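Gavalas (software)
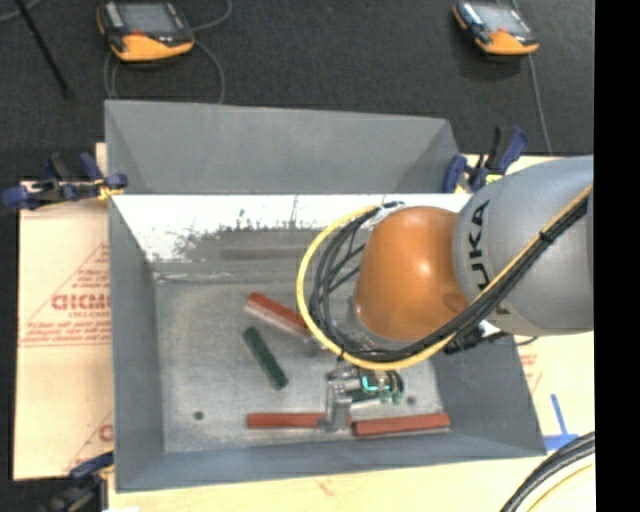
Gavalas is a grasp planning and motion control package for industrial robot arms, written mainly for the job known as bin picking, in which an arm has to take parts out of a container where they lie any which way. It was begun by Ignacio Blackwood as a small set of tools for his own use and has grown, over the years, into a fairly complete system with its own perception layer, planner, simulator and log viewer. Users usually meet it first through a simple exercise with plain wooden blocks in a sloped metal bin, and two red-orange blocks lying end to end, with the gripper's fingers down near the gap between them, make up the sort of layout that the planner's handling of close neighbors was written for. The name is pronounced with the stress on the first syllable, although plenty of its users say it otherwise and no one seems to mind.

Background

The earliest version did very little. It read a depth image, looked for flat patches, and sent the arm to the highest one, a plan that served well enough for boxes and rather badly for most other things. Blackwood rewrote the search from the ground up after moving to Susano, a maker of packing equipment, and it was there that the program got its present name and its habit of writing everything down in long, readable logs.

How it works

A picking cycle starts with the perception module, called Fleltadari, which splits the depth image into likely objects and fits a simple shape to each. Color is used only as a hint, for instance to separate two blocks whose touching faces leave no visible step in depth. The planner then draws up to 200 candidate grasps, throws out any that would put a finger through a neighboring part or a bin wall, and ranks the rest. By default the best 30 go on to the full collision check, which also covers the wrist and the cables that run along the arm – a point on which older versions were a good deal more carefree.

Sloped bin walls get special treatment. A part resting against a slope is often easier to reach with the wrist tilted, so the planner allows a lean of up to 40 degrees from vertical, and this limit can be set separately for each wall.

Motion is handled by a separate process that talks to the robot controller and keeps its own clock. If a planned path can't be followed, the process tries again 3 times with small changes to the approach before handing the problem back to the planner, which moves on to the next grasp in its list.

Simulator and tools

The simulator, Flullard, can replay any logged cycle and lets the user change one setting at a time to see what the planner would have chosen. Many people keep it open beside the real cell all day long. It models contact between parts fairly simply, and its own manual warns against trusting it for anything soft or springy. Calibration files are plain text and may be edited by hand, though the manual asks, quite kindly, that a copy be kept first.

See also: Bin picking; Grasp planning; Motion planning; Hand-eye calibration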